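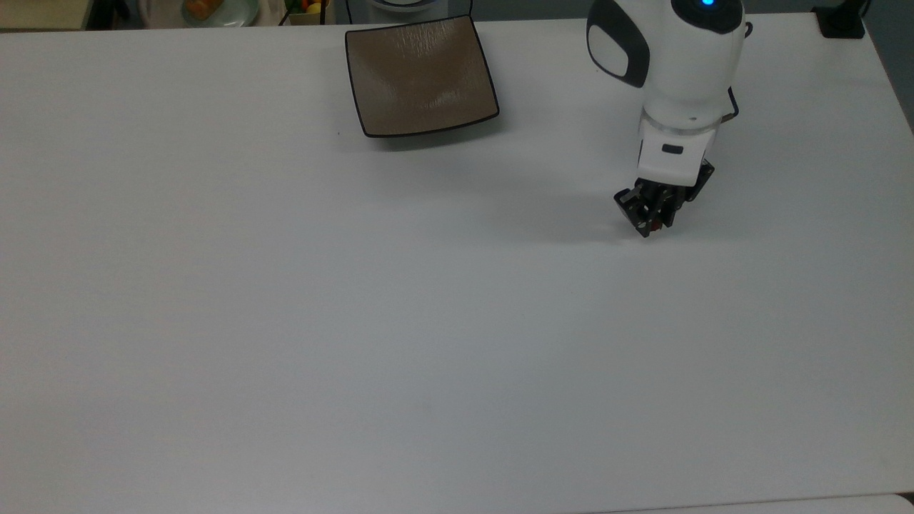

Figure 1. Arm and gripper at the test table, with the square plate in position.

Progress report: review of the Bromanden tableware handling kit
Prepared for the Itdale Fund by Marama Maihi, Plillport

The review covers the kit as sold, with the standard gripper and the supplier's own control software. Setup was finished in February. The team has since completed 178 of the 373 trials set out in the work plan, all of them with single items of tableware.
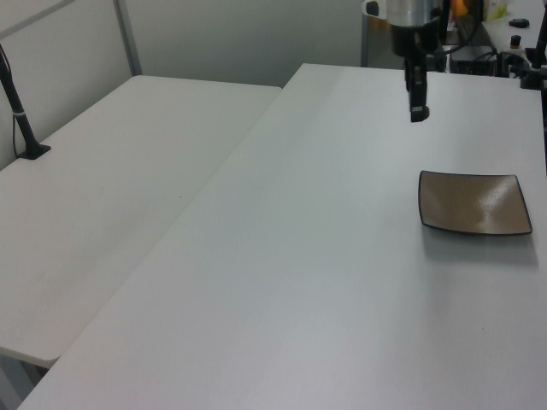

Figure 2. Side view of the gripper above the table.

Shallow dishes with thin rims remain the hardest items in the set. The supplier's default approach height was too low for them, and a revised setting was agreed with the supplier's support desk – it will apply to all later trials. Calibration takes 45 minutes per session, longer than the product sheet states.

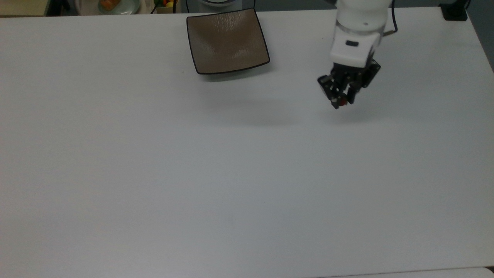
Spending to date is within budget. We request approval to move $4,000 from travel to spare gripper parts, as the visit to the Tamihana site is no longer needed. The remaining trials will cover bowls and stacked plates. A draft buying recommendation will follow with the next report.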